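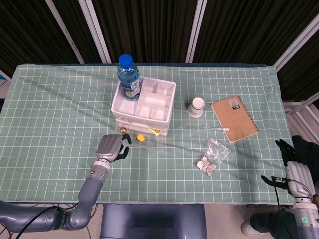
Fig. 1. Bottle in the tray; cup and notebook out on the cloth.

Last updated: August

HOME STORAGE, UNIT 10: THE SMALL BOX
Handout to go with the Narwood lecture

Last unit we spent 78 minutes on closets and I was told it felt longer. Today's subject fits on a table.

1. Tray or drawer

A desktop organizer has an open top and a closed bottom, and most households use both for the same thing -- whatever was in their hand at the time. For this course:

Tray: anything you'll pick up again today.
Drawer: anything you'd be annoyed to lose but won't want before dinner.

The water bottle in Fig. 1 has the big left compartment to itself. I have no quarrel with that. Tall things go in the tray or they go somewhere else. The small square compartments are for clips, stamps and keys, and will fill up without any help from you.

2. Flat things

The spiral notebook is wider than anything you'll want to force it into. Flat things get a spot beside the box, spine parallel to the table edge. (Fig. 1 would lose a point.) A paper cup is neither flat nor storage. Several of you will argue otherwise in the homework, as several of you do every term.

3. Clear drawers

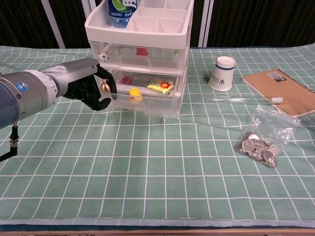 Fig. 2. Bell, chick and snack packet in the lower drawer; soccer ball in the upper.

Clear plastic lets you find the bell without opening anything. It also lets guests find the bell. Sutherland calls this "honest storage" in the reading, and then recommends opaque boxes for the next 20 pages.

Food does not share a drawer with toys. I'd move the snack packet first and discuss the soccer ball later.

Homework: empty one drawer at home and sort it by when you last used each thing. "Never" is an acceptable category. Bring the list, leave the drawer.

Dale Bouchard, Room 2818 -- questions after class or by note under the door | Back to top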